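Tratik wants to sell you the practice, and the robot is your problem

Irfan Entili
May 13, 2024

Delia Palma would like me to stop calling it a video game. I had used the phrase once, near the start of our call, and she came back to it twice before we hung up.

"A game is built to look right," she said. "Ours is built so the cable behaves. If you run the same policy in ours and on your own bench and the results don't line up, we've failed, and you should tell us so."

Palma runs product at Kalton, a small company that sells a package named Tratik to people who are trying to get robot arms to handle cables. For a subscription fee you get a set of simulated workstations, a simulated arm, and a service that runs your control software through them overnight and sends back a score. There is also a kit of parts, sold separately, so you can build something close to the simulated bench in your own lab. The kit costs more than I expected, and most customers don't buy it. I'll come back to that.

I asked her to start with the job the package is best known for, plugging a network cable into a patch panel.

"It's a miserable job for a robot," Palma said. "The connector is small, the port is small, and the cable is always pulling on you from behind. You close the gripper on the plug and you think you have it, but what you have is the plug plus a length of springy stuff that wants to go somewhere else."

She sent over renders from the current release while we talked. The panel sits on a stand on a wood-grain table, with a rack of thin metal rods off one side for the cable to run through, and furniture fills in the rest of the room. It is decent work. The shadows are heavier than anything I've seen in a real lab, and Palma said that was a lighting setting customers can change.
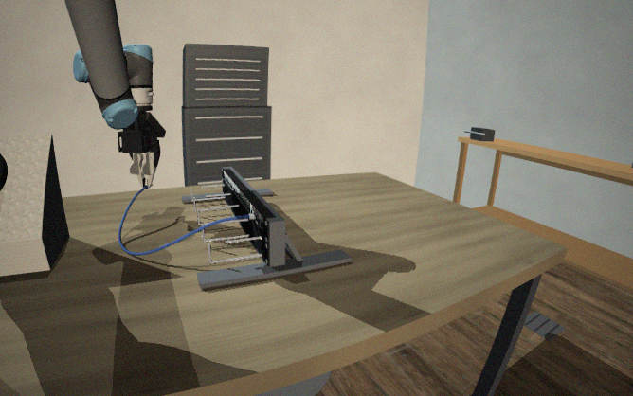

Tratik's patch panel bench in simulation, with the blue cable plugged in at one end and held by the arm at the other.

My first question was about the cable, because cables are where these products usually fall down. A rigid block is easy to fake. A cable bends and twists, and it remembers how it was coiled in the box. Most simulators I've tried treat it as a string of short beads hinged together, and it looks like a cable right up until something touches it.

Palma didn't dodge. "It is segments underneath. Everybody's is segments underneath. What we spent our time on is how stiff the segments are, how they twist, and what happens in the last stretch behind the connector, since that's the part that fights you."

And the memory, the curl it keeps from being wound up?

"You can set a rest shape. It doesn't change over time the way a real one would."

So a cable that has been bent the same way all afternoon is the same cable it was in the morning?

"In Tratik, yes. For now."

I liked her for that answer, and I'd have liked to see it on the website, where the cable model is called "true to life" in large type. I read the line out to her. She said she hadn't written it.

The number Kalton prints on everything is 87 percent. As the brochure has it, that is how often Tratik's score picked the better of a pair of policies when both were later run on a real bench. I spent a good part of the call on it. The benches in question were Kalton's own, built from Kalton's kit and measured by Kalton's people. The policies came from customers, but from customers who had already agreed to share them, and I would guess those skew toward groups whose robots work reasonably well.

"That's fair," Palma said. "We'd like an outside lab to repeat it. We've asked two. They have their own work to do."

I asked whether the figure held up for policies that were close together in quality. Telling a good one from a hopeless one is not much of a service, as anyone with a free afternoon and a real arm can do it.

"It drops when they're close."

To what?

"I don't want to give you a number I haven't checked."

She promised to send it. As of this writing I don't have it, though in fairness she only had a few days.

We moved on to the cameras. Tratik gives you a view of the whole bench, and it also gives you a wide fisheye view from the arm, looking out past the gripper, which is what a lot of people now feed into their software. Kalton is proud of this one. The distortion can be matched to a real lens if you send in a calibration, and the black corners come with it. There's grain in the picture too. In the render she sent, most of the lower center is taken up by the gripper's own body, with the blue line of the cable running between its plates, and the panel is off to the right. That rings true to me. Anyone who has tried to steer by a camera mounted that close knows how much of the view is your own hardware.

What I wondered was whether it was too tidy anyway. Real lenses on real arms collect dust and get knocked. I asked if Tratik could do a smudge.

"There's a dirt setting," Palma said. "I'll admit it's not our best feature. It looks like somebody breathed on it."
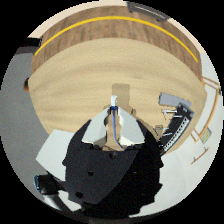

Nélida Retamal wrote to me that her lab at Samonte had kept Tratik for 8 weeks and then let it lapse, and that the camera was never the trouble. "We tuned against the score until the score was lovely," she wrote. "Then we moved to our own panel, a different make with stiffer ports, and it pushed straight into the plastic. I don't blame the software for it. I blame us for believing the score was about our panel." She added that she might go back if Kalton made the port stiffness easier to change, and that the support staff had been quick to answer.

I put this to Palma without the name. She guessed the kind of complaint before I had finished.

"Port stiffness is in the settings file. It's not in the interface. That's a mistake and it's on the list for the next release."

The list is long. Also on it, according to her, are connectors with a latch that can break and a panel that can be mounted loosely. Kalton has a pilot customer in Wedstead that wants to work in a live equipment room, where the neighboring ports are already full, and she said that job had changed her mind about what to build first. An empty panel is the easy version. With cables hanging in front of the port you want, half of the work becomes moving them aside without unplugging anything.

Can Tratik do that today?

"With a few cables. With more than 5 it gets slow, and I wouldn't trust the contacts."

Which brings me back to the kit. I had taken it for an upsell, the thing the salesperson mentions at the end. After talking to Palma and to Retamal I think it may be the only part that makes the score mean anything. If your real bench is the bench in the simulator, the score at least refers to something you own. If it isn't, you are paying for a practice room and hoping. Kalton's own pages treat it as an accessory. I asked Palma whether they would consider refusing to sell the scoring service on its own.

She laughed. "I'd consider it. I don't think Ulises would." Ulises Vergara handles sales. He didn't reply to my questions about pricing, so I can only say that the subscription renews by itself and that the cancellation terms are on the second page of the order form.

Near the end I asked what she would tell a small team with one arm, a modest budget and a patching job to get done. She took a while over it.

"Buy a real panel and a bag of cables first. Spend a couple of weeks being bad at it. Then call us, and you'll know which of our settings are wrong for you."

I asked if that was the official advice.

"It's what I told my brother-in-law's company," Palma said. "They haven't called yet."

The trial version of Tratik includes the patch panel bench and both camera views, but not the scoring. Macarena Troncoso and I will be running it against a bench of our own through the end of May, using whatever cables we have lying around the office, and we'll print the results whichever way they fall.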